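# About Drallau

Drallau is a small company in Skendcombe. We write working rules for robot arms that do household tasks, and we test these rules in simulation before any customer uses them on a real machine. Our clients are mostly kitchen makers, care homes and training schools.

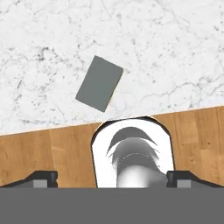
*Text by Wibisono, Drallau. Last revised 30/03/2025.*

We started with one question from a customer: how near to the edge of a counter may a gripper work? We could not find an answer that was short enough to hang on a wall. So we wrote one page, then a second page, and now our rule book has 18 chapters. It is called the Drorkton Rules, after the street where we had our first office.

## How we work

Every rule must be possible to check. "Be careful near glass" is not a rule for us. "Stop if the distance to glass is not known" is a rule. We prefer short sentences, and we write the same word for the same thing each time.

For kitchen tasks, these are the ones our customers ask for most:

- The open fingers approach a flat object only after its angle on the counter is known.
- A soft object, such as a sponge, is held with the lowest force that keeps it in place.
- The arm does not pass over a sink with an object unless the task says so.
- Food tools and cleaning tools have separate tasks, and also separate log files.

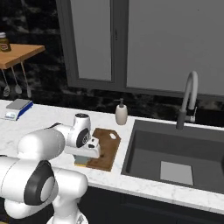 *Kitchen simulation: the arm holds a sponge at the left part of the cutting board.*

Each rule is run in the simulated kitchen before it enters the book. In January we finished a series of 631 runs for the chapter on cleaning. We changed two rules after it and removed one, which was too strict to be useful. A simulation does not replace a test on the real arm, and we say this to every customer at the first meeting.

## What we offer

We give a two-day course for groups of up to 20 people, and we review the rules that a company already has. The review comes back as a marked copy with our comments in the margin. We do not sell robots and we take no payment from firms that sell them.

If you find a mistake in the rules, please write to our office in Skendcombe and give the chapter number.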